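Anyone else getting arms on the pack line?

kwame_ag
So the Carner plant in Plirkardale is putting two arms on our end-of-line stacking in February. We've got 20 people on that line now. Management says no layoffs, everybody "moves up to cell operator." Has anyone here been through this? What does the job turn into?

ellwood_nights
We did it at Ellwood. My back is so much better, I won't lie. I used to lift 900 cases a shift and now I mostly clear jams and change settings. But it gets lonely! There used to be four of us talking all night.

S. Nomura
Get the pay grade in writing. We got the new title and the old rate, and it took 10 months to fix.

kwame_ag
Ugh, ok. Writing that down.

d_olatunji
I don't buy the "moves up" thing at all. Clearing jams isn't a promotion. You're waiting on a machine, and it sets your pace.

ellwood_nights
Depends on your shop, man. I set up my own jobs and I like it.

Kwabena A.
I'm on the Droton side, I used to stack by hand and now I test jobs in the simulator before they go out to the floor.
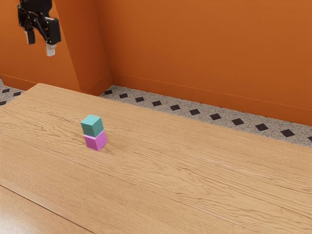
My day now is mostly small stuff like stacking order, approach height and when to let go. It sounds silly next to a real pallet, but with one teal cube on a pink one and the fingers open up above, I can argue with the engineers about release height and they listen, cause I've stacked for years. They had 145 saved jobs when I started and not one person from the line had looked at them. Kwame, ask if your people get a say in the setup.

d_olatunji
Ok but how many of your old crew got a desk like that?

Kwabena A.
Two of us. So yeah, fair.

kwame_ag
Asking about it at the 2 pm meeting, will post what they tell us.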